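Misel opens enrollment for its free water testing program for private wells

Misel, the laboratory company for drinking water, announced on Friday that households with a private well can now enroll in its spring testing program. The program is free for the household and it runs until the end of May.

Last year 1526 wells were tested. In 702 of them the laboratory found a level of nitrate, coliform bacteria or iron that the owner did not know before. All owners received a written report with a short explanation of each value.

"Many families drink from the same well for thirty years and they have never seen a result on paper," said Chia-jung Cheung, director of the program. "We wish that every family can read its own numbers and decide calmly what to do."

To take part, the household fills in one form on the Misel website and then receives a sampling kit by mail. The kit contains four bottles, a cooling pack and a return label. The water should be taken from the kitchen tap in the morning, before anybody in the house has used it, and the bottles must be mailed on the same day. Samples that arrive later than 24 hours after collection cannot be tested for bacteria, and in such case a second kit will be sent without cost.

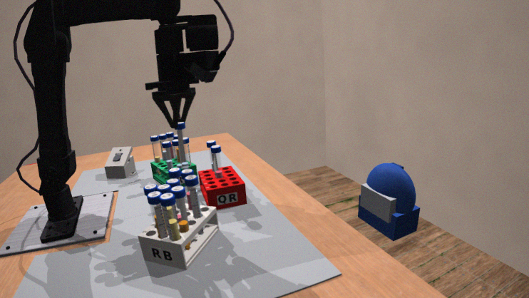 Results will be sent within ten working days. If a value is above the recommended limit, a member of the advice team will call the household by phone. The team is led by Signe Lunde, who joined Misel in March and worked before with rural water cooperatives.

"Most problems which we see can be repaired, for example a cracked well cap or an old seal," said Lunde. "I ask people not to buy an expensive filter before they have talked with us."

The kits are packed and mailed by Hsiao, the logistics partner of the program since its first year. A total of 1715 kits is prepared for this spring. Renters can also enroll, but they need a written permission from the owner of the property.

Households that took part last year are welcome to apply again. Their new report will show the old and the new values side by side.

Press contact: Shuk-fan Tsang, Misel Communications. Interviews are possible in English and Cantonese, on working days from 9 a.m. to 4 p.m.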